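23 November 2024

Up way too early again, but the ferry doesn't wait, so off we went with our coffees in paper cups. Azucena slept the whole crossing (over 25 minutes, and she missed the dolphins!) and I stood out on deck until my ears hurt. Worth it. The water was that milky green you only get once the summer boats have gone.

We'd read that the path up to the old lighthouse was closed after the rains, but the man at the ticket window waved us on, so up we climbed – 342 steps, it says so on a tile at the bottom, which I could have done without knowing. There's a tiny chapel halfway with a blue door, locked, and a bench where we ate our cheese rolls. A goat came and took an interest. Azucena gave it half her apple and then it followed us for ages.

The lighthouse itself is smaller than I expected. You can't go inside till they finish the stairs, maybe in December, but the view back over the harbor is lovely, all those red roofs and the long breakwater with people fishing off it.

Lunch was at Tatlı, down by the market. Tarık Kahraman had told us to order the stuffed mussels and I'm so glad we listened! We shared a plate, then another plate, then a slice of quince pie that neither of us needed. The waiter drew us a map to the pebble beach on the back of the bill, and it took us past the old boat sheds and a street full of laundry and cats.

Too cold to swim, though I did get my feet in for a good ten seconds. Azucena found a piece of green glass and 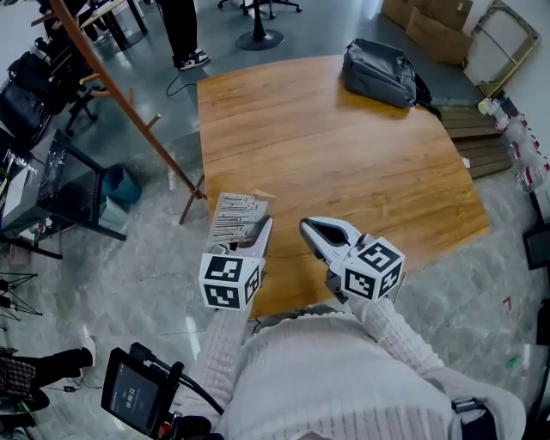
put it in her coat pocket with all the others. We caught the boat back at 17 minutes past five, and I've still got sand in my socks. Tomorrow the castle, if my knees agree.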